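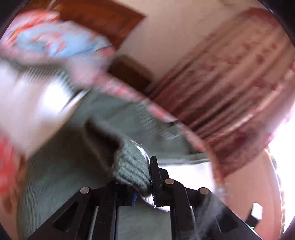
How often should you wash a sweater?

Every five or six wears is plenty for most people, and a good airing by an open window takes care of the days in between.

I get asked that more than anything else, so I figured I'd put it at the top. Hi, I'm Soledad Medina, I run Resent, the mail-in sweater repair shop in Nostmont, and I have news! Starting in August we're opening a second workroom, on the ground floor of the old Barrientos hat factory, and for the first time you'll be able to walk in with your sweater over your arm instead of stuffing it in an envelope.

For anyone who hasn't met us yet, the name is pronounced re-SENT, as in sent again, and I know how it looks on a return label. You mail us a sweater with a hole, a run, a chewed cuff or an elbow you can read the paper through. We fix it and send it back. Last year we fixed 3,341 of them, up from 2,609 the year before, and all of that happened in two rooms over a bakery with one decent window. By last winter the wait was five weeks. People were very nice about it, but five weeks is most of sweater season if you live somewhere sensible.

The new place is 2,100 square feet, with north light along one whole side and a sink big enough to soak a blanket in. We'll have 8 menders at the long tables, up from five, and the plan is to get the wait down to ten days for regular jobs. Rush jobs will be three days. I'm not promising same-day anything, so please don't ask at the counter (you can ask, I'll just say no and feel bad).

Here's what changes for customers. The mail-in service keeps going exactly as it is, same address, same form. Walk-ins can come by from 10 a.m. until 6 p.m., and somebody will look at the sweater with you and give you a price on the spot. Small holes start at $14, cuffs and collars at $32, and a full elbow is $40 for the pair, no matter how bad they've gotten. If we think a repair will cost more than the sweater means to you, we'll say so. Sometimes the answer is that your grandfather wore it and you don't care what it costs, and that's fine too.

We're also adding a wash bench. I've wanted one for years. So much of what comes to us as "ruined" is a sweater that had a rough time in the laundry, and I'd love to catch a few of them earlier. Santino Benítez is going to run it. He worked in hotel laundries for a long time before he came to us and he has opinions about wool, most of which I've now stolen.

"Cool water, a little soap, and leave it alone," Santino says. "People want to scrub. Squeeze it, don't wring it, roll it up in a towel and lay it flat. Somewhere out of the sun. And if it's cotton, be even more careful lifting it, because cotton gets heavy and it'll grow on you."

He'll be teaching that as a free evening class at 6:30 p.m. twice a month, and there'll be a second class on basic darning that I'll teach myself. Bring a sock for mine. Everybody wants to start with the good cardigan and I always send them back for a sock. You'll learn to run your threads up and down across the hole, then weave over and under, and to begin well outside the worn part so you're stitching into something that can hold you. It'll be lumpy. Mine were lumpy for a year.

A word on pilling, since half of my mail is about it. It doesn't mean you bought a bad sweater. Short fibers work loose wherever something rubs, under the arms and where your bag sits, and they ball up. Use a comb or a fabric shaver with a light hand, on a flat table, and stop before you think you're done. Most knits pill a lot in the first season and then calm down. And fold them, please. Hangers give you those little shoulder points, and I can steam them out but I'd like to be doing something else.

On the money side, the move was paid for out of savings and a small-business loan from Drorkar Credit Union, which was patient with me through three versions of the floor plan. Nobody bought a piece of us and prices at the counter will match the mail-in prices through the end of the year.

We are still looking for two menders — part time is OK, and you don't need to have done it for pay before. If you can match a rib so I have to hunt for the join, I want to hear from you. Bring something you've fixed, even if it's ugly on the back. I look at the back first anyway.

The opening party is the first week we're in, with coffee, and the bakery downstairs from our old rooms is sending those orange rolls. There'll be a table of spare yarn to dig through for color matching, free, take what you need. If you have odd leftover balls at home we'll happily take those in as well, any fiber, any color, though we're doing very well for brown.

About Resent
Resent repairs knitted clothing by mail and, from August, in person in Nostmont. We mend wool, cotton, cashmere, acrylic and blends, hand knit or store bought. We don't do zippers.

Press questions, photo visits and interview requests: ask for Soledad at the workroom. Mornings are best, before the mail comes.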